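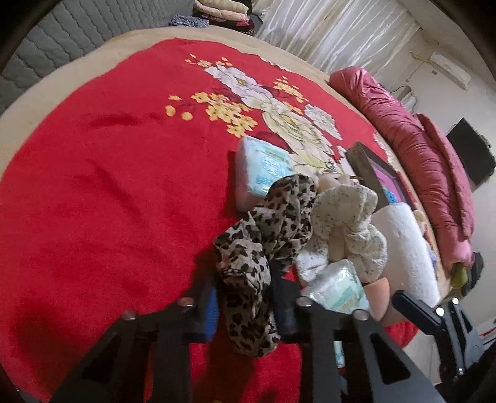
Meinir Rosser

Filed under: Grant updates

Bedrooms are now finished at Skikow House, and the January payment covered all of it. We spent £1362 on bedding, including the red flowered blankets, which go over the beige fleecy covers. Two rooms still need curtains. Small things left on the beds, such as hair scrunchies, are picked up before the covers are changed and kept at the desk. Wanda Pettigrew has the receipts. Laundry shelving is next.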